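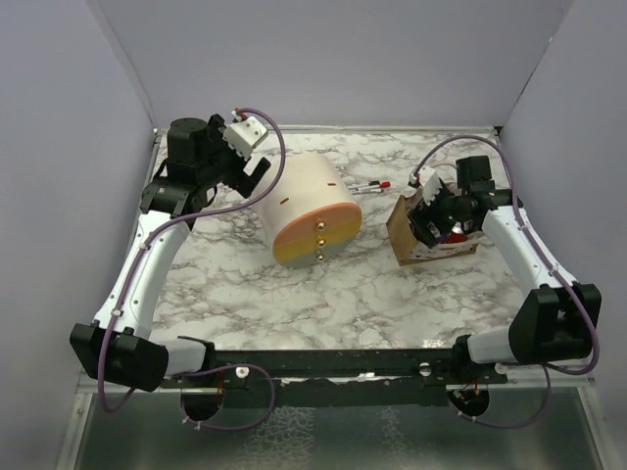

Two robot arms over a marble-patterned tabletop

The 40 and the missing pavement

Print this post | E-mail this to a friend

So I walked home from the new flats on Tuesday, just to see if I could. You may remember I've been grumbling about the old dairy site on the Temden side of town ever since the hoardings went up (sorry to anybody who had to sit next to me at Christmas), and I thought I ought to try the walk before grumbling any more.

First thing to say is that I like the flats! I really didn't expect to. Blomqvist have put them up in brick, four storeys, with proper front doors on the ground floor that open straight on to the street, and there was a woman sitting on her step with a mug of tea and a small dog. I wanted to take a picture but it felt rude. If we're going to have more homes in Vaklow, and we need them, I'd take a dozen of those over another field of cul-de-sacs.

The trouble starts when you leave. You come out of the gate, turn left for the town, and the pavement is lovely and wide, with little trees in it and those bobbly slabs at the crossing. It carries on past the last front door, past the bin store, and then it stops. There's a kerb, then a verge, then a hedge that wants to be in the road. The old pavement starts again by the petrol station, and in between you walk in the gutter with the vans coming at you. I did it in walking boots. A woman ahead of me was doing it with a pushchair and a bag of shopping hanging off each handle.

I wrote to the council about this back in the autumn and got a very polite reply telling me that the gap belongs to "a later phase". Later than what? People have moved in. They're buying milk.

Which brings me to the bus. The 40 goes right past the flats, and on paper it's brilliant, straight down Testis Road to the station with hardly a wiggle. The leaflet that came with the show home had a picture of a bus on the front of it. But the last one back leaves the station at twenty to seven! I worked late shifts for years and I'd have been stuffed. If you finish at eight you need a car, or a lift, or you walk, and if you walk you're back in the gutter by the hedge, in the dark this time.

My friend Frøydis Kvam moved into one of the ground-floor ones in March and she had sold her car to do it. That was the whole sum for her. No insurance, no MOT, no tyres, and the money that used to go on all that goes on the rent instead. She's bought another car now. It's a horrible beige thing and she resents every penny, and I don't blame her a bit, because when I did the sums with her at the kitchen table her "affordable" flat had quietly become dearer than the house share she left.

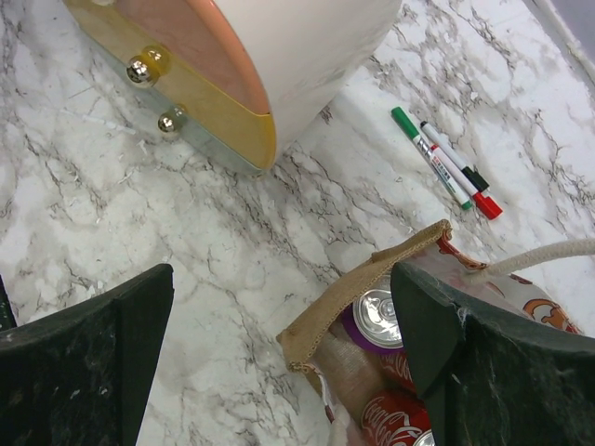 White with a gold rim, grey veining behind

I know I go on about this, but I do think we talk about the price of a home as if it stopped at the front door. The estate agent tells you the rent and the planning people tell you how many are affordable, and then getting to work is your own lookout. When the two get added up on one piece of paper, some of the cheap places out on the edge look pretty dear, and a poky flat over the chemist's starts to look like a bargain (if you could get one, ha ha).

Anyway, the petition. 2237 signatures at the last look, which for a town this size is a lot of people standing outside the post office in the drizzle. It asks for two things, the missing bit of pavement and a later 40. I'd have liked it to ask for a bench as well but I was outvoted.

Eskil Strand left a long comment under my last post saying that evening buses run empty and he doesn't see why his council tax should pay for a driver to go round with the lights on. It's a fair point and I've been chewing on it. I'd only say that the road outside his house is empty most evenings too and we still pay to light that. And people don't catch a bus that isn't there, Eskil! Give it a year with a decent timetable and a stop you can reach without getting your ankles clipped, and if it's still carrying fresh air then I'll buy you a pint and you can say so as loudly as you like.

Oh, and somebody asked whether the cut-through behind the allotments is open again. It is, but it's a bog past the second gate, and the lamp at the far end still isn't working. I've reported it. I've got a reference number and everything.

Next time I want to have a go at the walk the other way, from the flats out to the big surgery, as I'm told there's a footbridge. I've lived here all this time and I've never once found it, so if you know where the steps are, do drop me a line.

Print this post | E-mail this to a friend

Contact | Copyright the author, please ask before reusing | Back to top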